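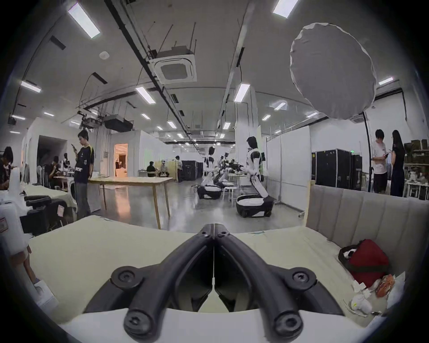

Filed under: Money, Robots

Undonik sent the quote over on Friday. The robots themselves I could almost swallow. Then come the flight cases, the spare grippers and a service plan that starts in July whether or not we've used anything.

Harish Kanaujia wants 6 of the wheeled humanoids. I'd sign for one. Standbridge was promised up to 45 hours of work a week from theirs, and I have yet to see a log that says so. Until I do, the other five stay off my budget sheet.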